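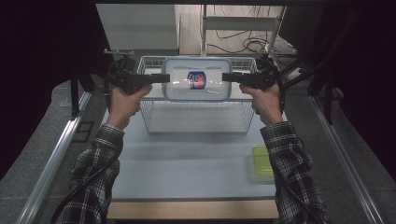

Can it put the groceries away yet?

Readers of the Flodar newsletter keep asking when a machine will take over the dull jobs at home, so this month I went through what has moved since July. The short version is that picking things up has improved a good deal and finishing a chore has not.

Take lifting a clear food container out of a wire basket. A person does it without thinking. With two long fingers on each side it becomes a matter of squeezing the sides evenly, keeping the thing level and clearing the rim of the basket. A can inside makes it worse, as the weight can roll. Clear plastic is also hard for many cameras to judge, and wire mesh gives them a lot of thin bars to sort out from whatever is behind them.

The usual way to teach such a job at the moment is to have a person do it with hand-held grippers, over and over, and let the software learn from the recordings. Sang-wook Na at Arnumar told me his group has 1,274 recordings of basket jobs and threw out 429 of them, mostly for dropped items or fingers that blocked the view. He wants 900 more before he tries a new basket shape. "It does well on the basket it knows," he said. "Give it a deeper one and it starts hitting the rim."

Glenys Mostyn runs the packing benches at Bisgaard, and she is less patient. Her shop tried a two-armed machine on returned tubs and lids for part of last year. It could lift a tub and set it down all morning. It could not tell when a lid was only half shut, and a half-shut lid was the reason the tub had come back in the first place. She put a person back on the bench and kept the machine for stacking empties.

I think she has it right for now. On a shop floor you can pick the one step that suits the machine and leave the rest alone. A kitchen doesn't divide up that way. Putting the groceries away means opening a door, moving last week's leftovers, deciding what goes at the back and wiping up whatever leaked -- and every house does it differently.

There will be 2 demonstrations in Pillasthorpe this spring, one on unpacking baskets and one on folding towels. Mr. Na's group is doing the first. I plan to go to both and will ask to bring my own containers. If you have one that gives you trouble, with a stiff lid or an odd shape, write in and I'll take it along.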